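Does it know the hat is soft?

The planning lead at Saltau has been writing motion software since 1996, and she has heard most of the promises at least twice. When I ask whether Fulow, the grasp planner her group has been building, can handle cloth, she takes a while to answer.

"It can handle the cloth we've tried," she says. "Ask me about cloth in general and I'd say no. Anyone who says yes to that question is selling you something."

Fulow takes a camera view of an object and scores places where two fingers might close on it. A second program, Arroyo, turns the best score into a path for the arm. Between the two sits a small checking tool called Oreo, so named because it was squeezed in the middle. Oreo throws out any grasp the arm can't reach, and by her account it is the only one of the three she fully trusts. "It says no a lot. I like that in a program."

I came in with doubts of my own. The numbers that get passed around for this sort of software tend to be good, and the objects behind them tend to be boxes. A box keeps its shape when you touch it. A hat gives, and the planner's idea of where the edge is goes stale the moment a finger lands on the brim.
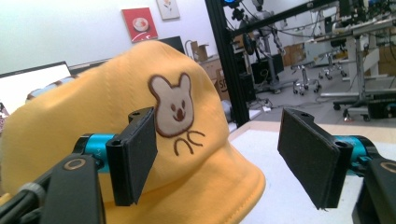

Saltau Planning and Control Group

A yellow bucket hat with a bear stitched on the front is a fair test of all this, she thinks, and an unkind one. The crown is round, the brim is wide and curves down, and a pad pressed in near the bear's face has very little to push against. Her engineers record grasps by hand with a two-finger tool and feed them to Fulow. The set now stands at 1000 grasps. I asked if that was a lot.

"No. It sounds like a lot in a slide."

What does it get wrong? Mostly timing, according to the engineer who looks after Arroyo. The path is worked out once and then followed, so if the brim folds partway through, the arm carries on as though it hadn't. He has a version that replans 4 times a second. It is better on hats and worse on nearly everything else, and he has not found out why. "I have a theory," he said, and then declined to tell me what it was.

The last full trial, in August, used 16 objects. I asked to see the failures first and was handed a folder without any fuss, which I'll put down in the group's favor. Several of the runs in it had been scored as successes by Fulow itself. The planner had seen the fingers close and called it done, with nothing between them.

They have since added a check on finger width. A folded brim is thin enough to fool that too.

"So we're back to a person watching," the planning lead said. She doesn't expect that to change this year, and she would like the people who write the announcements to stop hinting that it will.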